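Keeping the Milstead cell in order

Masbridge Institute, Technical Services
October 11, 2021

The Milstead cell has one arm, one gripper, a long grey table and a roller shutter door that has never been opened. It exists as a simulation, and the Institute's research groups use it to prepare manipulation work before any time is booked in the hall. Responsibility for its upkeep rests with Alaric Ruiz-Ortega, who was interviewed for the Bulletin at his desk in the east building.

Mr Ruiz-Ortega joined Technical Services as a maintenance fitter and spent several years on physical cells. He regards his present duties as a continuation of that work. "There is no grease and no guarding to inspect," he said. "But a joint limit can be wrong in a file just as it can be wrong on a machine, and you find it in much the same way. You drive the arm slowly towards the thing it is supposed to touch and you watch the last few centimetres."

For the Milstead cell, the thing it is supposed to touch is generally a knob. The current task set is built on a small wooden drawer cabinet, taken from the Getwood model library and placed upright on the table. The arm must bring the gripper to a drawer front without the fingers fouling the side of the cabinet.

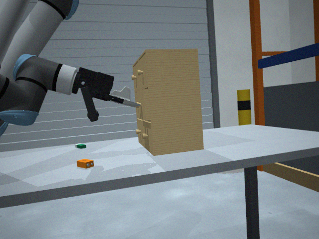
The arm at the drawer cabinet, Milstead cell (simulated).

The fingers have been the main source of work this year. Each is modelled as a tapering part with its own collision shape, a simplified solid that the software uses to decide when contact has taken place. In June a user reported that drawers were being pushed shut before the fingertip had reached them.

"The picture looked perfectly good," Mr Ruiz-Ortega recalled. "The collision shape was sitting 2 millimetres forward of the finger you could see. Someone had replaced the visible part and left the old solid where it was. I would call that a fitting error. If you change a finger on a real gripper you check the tool centre point afterwards, and the rule here is now the same."

The rule is written into the change procedure. Any alteration to the gripper, however slight, is followed by a full check against the cabinet, starting with the arm held clear and every drawer closed. The approach is then run at reduced speed, and the contact log is read line by line before the cell is released. The sequence takes 20 minutes when all is well. Mr Ruiz-Ortega has asked users not to shorten it. 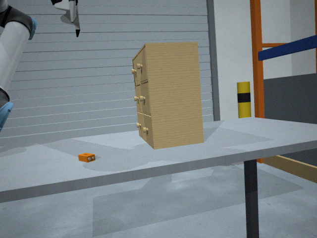 He is equally firm on the subject of the starting position. Users are free to move the cabinet and the blocks within their own copies of the cell, but the reference copy may be altered only by Technical Services. "People nudge the cabinet to make a reach easier, and then they save it," he said. "A week later another group is asking why the wrist turns the long way round. I keep the reference copy locked, and I compare it with the stored version every morning before I open anything else."

The arm itself is driven through the Kováčik controller package. It was chosen at the outset, and Mr Ruiz-Ortega would not wish to change it while projects are running. He does, however, hold back its updates until they have been tried on a separate machine. One such update altered the default damping in the wrist joint. The effect was a slight tremor at the end of each move, which several users had put down to their own code.

"I had an apology to make there," he said. "They had spent days looking for it. I should have had the old and new values side by side in the notice, and now I do."

The cameras are checked last. The wide-angle view looks out past the gripper and takes in both fingers together with much of the table. Its strong curvature has to be described correctly in the calibration file if positions are to be read from it. Mr Ruiz-Ortega uses the coloured blocks on the table as his markers, comparing where the view places them with where the cell records them to be. 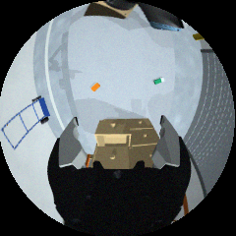 Masbridge Technical Bulletin, Issue 33

Asked which faults are the hardest to trace, he named lighting. Shadows from the arm fall across the table and change with every pose, and a block that is readily found in one position may be missed in another. Early versions of the cell had softer light and fewer shadows. Users obtained better results with it and were then disappointed in the hall.

"I was asked to put the old lighting back," he said. "I declined. The hall has shadows."

The maintenance log for the cell now holds 247 entries. Most are brief, and a good number record only that a check was made and no fault found. Mr Ruiz-Ortega considers these as useful as the others, as they allow a fault to be dated.

Work planned for the coming months includes a revised friction setting for the drawer runners, which he considers too smooth, and a new collision shape for the knobs. The cell will be unavailable while the knobs are replaced. Groups with deadlines in that period are asked to contact Technical Services in advance, so that a copy of the present version can be set aside for them.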